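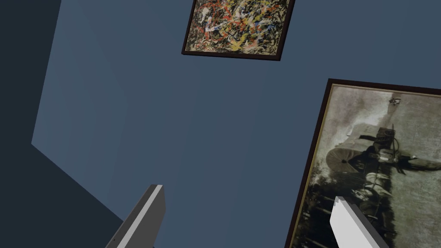 Home Repair Help > Interior Walls > Paint and Finishes

Touch-ups on a matte blue wall show as darker patches from one side only

Posted by Qiuyue Xu
Wed 17 January

I moved some framed prints in the living room and filled the old nail holes. The wall is a mid-tone gray-blue, Tramus interior matte, color 353, applied two years ago over drywall. I used lightweight spackle, sanded it flush with 220 grit, and touched up from the original can. The can had been kept in a basement closet. I stirred it by hand until there was no separation at the bottom.

Looking straight at the wall, the repairs are close to invisible. From the hallway door, which puts my eye at a shallow angle to the wall with the window at the far end, each repair reads as a rounded patch, slightly darker than the field. From the opposite end of the room the same patches look lighter, or do not show at all. They have been dry for nine days, so I am assuming this is final.

Details that may matter:

The original two coats went on with a roller. I am fairly sure it was a 3/8 inch nap but I no longer have the sleeve.

Touch-ups were done with a one-inch angled brush, two thin coats over bare spackle. No primer.

The wall was dusted but not washed.

The adjoining wall is the same color from the same can and was not touched up. In the evening the two walls look like two different blues where they meet at the corner. I mention it in case it says something about the paint, although it has been that way since the beginning.

I have a little under a quart left. The room has 395 square feet of wall and I would prefer not to repaint all of it. Is there a way to blend the patches, or does the whole wall have to be redone? And if it has to be redone, can I stop at the corner?

Gunther Baumgart

What you have is called flashing. The color is probably right. The sheen and the surface texture are wrong, and the eye reads both of those as color when the light comes in low.

There are two separate causes in your description and they add up.

First, porosity. Lightweight spackle is very absorbent compared with painted drywall. When paint goes onto bare spackle the water and some of the binder are drawn into the filler, and what remains on the surface has a higher proportion of pigment to binder than the paint around it. That changes how it scatters light. A second coat reduces the effect but two thin coats often do not eliminate it, particularly in the deeper colors. A light coat of primer on the filler alone would have taken care of most of it.

Second, texture. A roller leaves stipple, a field of small bumps. A brush leaves parallel ridges. Straight on, neither one casts a shadow you can see. At a shallow angle with a window behind the wall plane, the bumps shade themselves and the brushed area does not, or does so in one direction only. Reverse your position relative to the window and the contrast can flip. That matches what you see from the two ends of the room.

Sanding makes a third, smaller contribution. If you sanded past the edge of the spackle you flattened the stipple in a ring around each hole. Paint does not put it back.

To test whether you can rescue it, choose the worst patch and do the following:

Wash the patch and a foot of wall on every side with a damp sponge and a very small amount of dish soap. Rinse with clean water. Let it dry overnight.

Sand the brushed area lightly with 220 to knock down the ridges. Keep the sanding inside the patch.

Prime the patch with a mini roller. I use Puline drywall primer for this but any water-based primer sold for new drywall will do. Keep the coat thin and roll it out to nothing at the edges. Follow the drying time on the label.

Pour some of your paint into a tray and strain it through a paint strainer. Paint that has been in a can for two years will have small bits of skin in it even when it looks clean.

Use a 4 inch mini roller with a 3/8 inch nap sleeve. Load it, then roll most of the load off on cardboard. Apply to the center of the patch and work outward, lifting pressure as you go so that there is no line where the roller stops. Vary how far out you go. A patch with an irregular edge is harder to see than one with a clean outline.

Let it dry a full day and look at it from the hallway door, in daylight, with the lamps off.

If that patch is acceptable, do the rest the same way. If it is improved but still visible, repaint the wall corner to corner. One wall, not the room.

On stopping at the corner: yes, stop at the inside corner. That is the normal place to break. Your own observation about the two walls explains the reason better than I could. They already look like different blues, although they came out of one can, and the difference is in how much light each one receives and from which direction. Any slight mismatch between old paint and new is lost in that. An outside corner is less forgiving but usually works too.

One caution. If you repaint the wall, a quart may not cover it in two coats. Measure first. If you have to buy more, get the same product line and the same sheen, and mix the old and new together in one bucket before you start. Do not begin with the old can and change to the new one partway across.

Tomás Correia

Just repaint it. I have never had a matte touch-up disappear on a dark color and I gave up trying. Takes an afternoon.

Also check that it really is matte. I had a can labeled matte where the lid had been swapped with an eggshell from the same job, and I found out after the second coat.

Nesrin Dursun

Gunther Baumgart's procedure is sound and I would try it before anything else. I want to add some points on diagnosis and on repainting one wall, which has its own ways of going wrong.

Diagnosis. You can separate the porosity problem from the texture problem with a flashlight. After dark, turn the room lights off and hold the light against the wall so that the beam runs along the surface. If the patch edge appears as a change in relief, it is texture. Then hold the light a few feet out and shine it square at the wall, moving your head from side to side. If the patch still separates from the field, it is sheen, and primer is the part of the repair that matters. If you see both, do both. With unprimed spackle and a brush I would expect both.

There is also burnishing. Matte paints, the inexpensive ones especially, turn slightly shiny where they are rubbed. Frames that hung on the wall for two years and moved a little whenever a door closed can polish the paint where their lower edges touched. Those marks are usually straight and sit well below the nail hole. Look for them now. You do not want to fix the hole and discover the line later. Washing will not remove burnishing and scrubbing makes it worse. It has to be painted over.

Your paint has also changed in two ways. The paint in the can has been sealed in the dark. The paint on the wall has had two years of daylight, cooking residue and hands. Some blues hold up well and some shift. To check, lift a frame that has stayed in one place and compare the wall behind it with the wall beside it. If there is a visible rectangle, no touch-up from the old can is going to match and you should go directly to repainting.

Repainting the wall. Most complaints I see after a one-wall repaint are lap marks. These are darker bands where fresh paint overlapped paint that had already begun to set. Matte sets quickly, and in a heated room in January it sets faster still. Turn the heat down and close the registers near the wall a few hours before. Do not run a fan.

Spot prime all repairs first, including any you decided were fine. Then cut in along one section of the ceiling line and corner and roll that section while the cut-in is still wet. With two people, one cuts and one rolls. Working alone, cut in no more than three or four feet ahead of yourself. Roll from ceiling to baseboard in columns, overlap each column onto the last by half the width of the roller, and finish each with a light pass in one direction, top to bottom, with the roller nearly empty. Then leave it. Going back to fix a thin spot after ten minutes will leave a mark that the second coat may not hide.

A paint extender for latex gives more open time. I have used the Tierney one at the low end of the dose on the label with no change in sheen. At the high end it did dull the finish slightly -- use the same amount in both coats.

At the inside corner, put tape on the wall you are keeping, with its edge exactly in the angle. Press it down with a putty knife. Pull it while the second coat is still soft, at 45 degrees, back onto itself. If you leave it overnight, score the edge with a sharp blade first or it will take a strip of paint with it.

Wait before rehanging. The paint is dry to the touch in an hour or two but stays soft enough to stick for much longer. I give it two weeks before anything rests against it. Small felt pads on the lower corners of each frame keep it off the surface and cut down on burnishing.

Reply from Qiuyue Xu

Thank you. I did the flashlight test. The patches show both in relief and when lit square on. Behind one of the large frames there is no visible rectangle, so I take it the color has held. There is one straight shiny line below a former hook, 14 inches long, where a heavy frame used to sit.

I have washed, sanded and primed the patch nearest the hallway door. The mini roller sleeves at the store were all 1/4 inch nap. Does that matter?

Reply from Gunther Baumgart

It matters somewhat. A 1/4 inch nap leaves a finer stipple than what you have. Try a different store, or buy a full-size 3/8 sleeve and cut it down with a fine-tooth saw to fit the small frame. Check that the core diameter matches before you cut, since many mini rollers use a narrower core. Otherwise use the full-size roller with very little paint on it. The area you disturb will be larger but the texture will be correct.

The burnished line can get the same treatment, without primer.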